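Slow Cinema and the Long Take: notes for session 4

Hello again. These are my notes from the session, tidied up a bit for anyone who missed it and for those of you who were (understandably) busy keeping your eyes open during the second extract. The reading list is the same one I gave you in September, so no need to ask me for a new one.

We started with the question I always get, which is how long a shot has to be before we call it a long take. I don't have a number for you. A shot of 11 seconds can feel endless in an action film, and three minutes can fly by if two people are having a row in a kitchen. What I want you to listen for is the moment when you stop waiting for the cut. Some of you said it came early, some of you said it never came at all, and both answers are useful in an essay as long as you say why.

Then on to Ortner, our main film for this block. It runs for 289 minutes and follows a single goods train from the yards at Rusurberg down to the coast. There is no narration and no music, and there are only three places where anybody speaks to the camera. I first saw it in a very cold hall with a thermos between my knees, and I fell asleep somewhere after the second tunnel, woke up, and found I hadn't lost the thread one bit! I've told that story too many times, but there's a proper point in it. The film is built so that your attention can wander off and come back. Ask yourselves what kind of viewer it imagines, and whether that viewer has to be a patient one.

We compared it with Meltosent, which is much shorter and stays indoors the whole time. Same idea of duration, completely different effect. In Ortner the world moves past you. In Meltosent nothing much moves and you end up searching the room, going from the furniture to the walls and back again, because that's all you've been given. A few of you found this far harder to sit through than the train, and I think I agree.

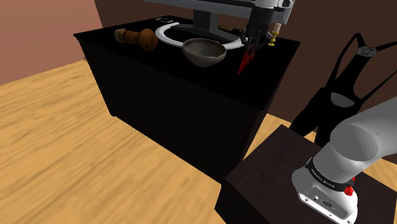 Fig. 1. Interior, rendered: black cabinet on a wooden floor, with a mallet-like tool lying on top.

Which brings me to staging. When a shot is held for a long time, everything in it starts to carry weight, even things that were put there for no reason. Your eye will make a story out of a doorway if you leave it alone with one. So when you plan your own piece, spend more time on what sits in the room than on the camera. Move one thing, look again, move it back. It's dull work and I love it.

Sound we only touched on. Please watch the opening of Prosance before next time, once normally and once with the volume off, and write down where each version starts to drag for you. Short notes are fine, scribbles are fine, I just want something on paper.

For the practical task: one shot, four minutes, no cuts, no zoom, no added music. Work in pairs if you like. Bring the file on a stick and hand in a page on what you decided to leave out. The deadline is December 17, 2025, and I do mean the end of the afternoon and not midnight (the office locks up before I do).

Rough cuts can come to me earlier if you want a second pair of eyes.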